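Our shop on Rimside is a small one, and we've spent the last few months figuring out how a robot arm fits into a wash-and-fold business that used to run on elbows and strong coffee. I'm Leokadia Zalewska, I handle the laundry floor at Sillgate, and I'm thrilled to finally put some of the work up where people can look at it!

## Laundry, up close
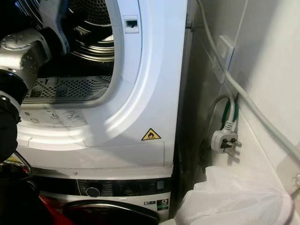
Reaching in at the dryer door. 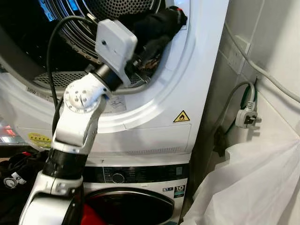 A black garment at the rim of the drum.

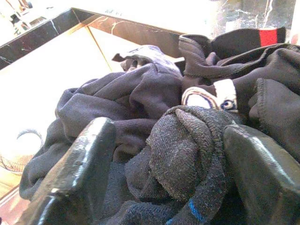
Dark fleece and a charcoal sock between the fingers.

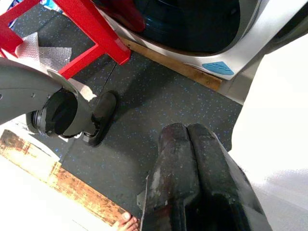 Down at floor level, fingers closed.

When we brought in the arm in December, the first thing that changed was the shift sheet. Henriques used to spend whole evenings bending and pulling, up to 512 pieces on a bad night, and now that same evening goes to folding, stain work and talking to customers (which is the part Henriques is great at, and the part people come back for). Training took 74 hours per person and we paid every one of them. Socks are still the thing everybody asks me about, and I love that question. A thick one like the charcoal sock with the little streak of blue stitching is a good size for the fingers, while thin dress socks go straight to a human. We wrote that into the sorting rules, and the evening crew came up with most of the wording themselves.

Pay stayed the same for everyone, and two people have moved over to looking after the arm. They have a bench of their own now and a label on the drawer that says Dretine, the name of our setup. The next job is bed linens, and I can't wait to see how the crew wants to split that one up.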